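Rural Services | Village Halls & Community Buildings
Search this site Search
14 shares 4 comments

Milby Parish Hall: yearly safety checklist, with comments

Covers the hall, yard and outreach room used by residents of Milby and Phetsri. The county form asks for yes or no. Comments were added where neither was good enough.

1. Fire exits clear and opening outward: YES
Rear door needs a shoulder. The form would call that a pass. I'd like to see it opened by someone aged 80 before I agree.

2. Extinguishers in date: YES
Tags are current. The kitchen one hangs behind the coat rack.

3. Emergency lighting tested: PARTLY
Log shows a test every month, all in the same pen and the same handwriting slant. Retest in June with a second person present.

4. Access ramp: NO
Handrail loose at the foot. The Cedness rural fund was said to have "addressed" this last year. $1,297 was spent on a survey of the ramp. The rail still moves.

5. Occupancy sign posted: YES
Says 59. No one could tell me where the figure came from, and the floor plan beside it shows a wall that has been taken out. 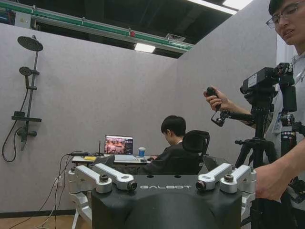 Galbot unit, with a man in glasses at right.

6. Electrical outlets and cords: PARTLY
Two extension cords plugged into each other behind the stage. Removed at 4 p.m. and I expect them back by supper.

7. Drinking water: NOT SHOWN
The well result was "on its way" from Pridach. It was on its way last time too. Mark as fail until there is paper.

8. Parking and bus stop: PARTLY
Yard light works. The stop has a new timetable case and no timetable. The rural transport plan lists it as a completed improvement.

9. First aid kit: NO
Sixteen items on the lid list, nearly half missing. Plenty of eye pads.

10. Defibrillator: YES
Cabinet opens, indicator green. Nearest road sign to it points the wrong way.

Result: not passed. Items 4, 7 and 9 to be fixed before the next public booking. A letter saying they will be fixed does not count.

Filed under: Halls, Access, Rural funding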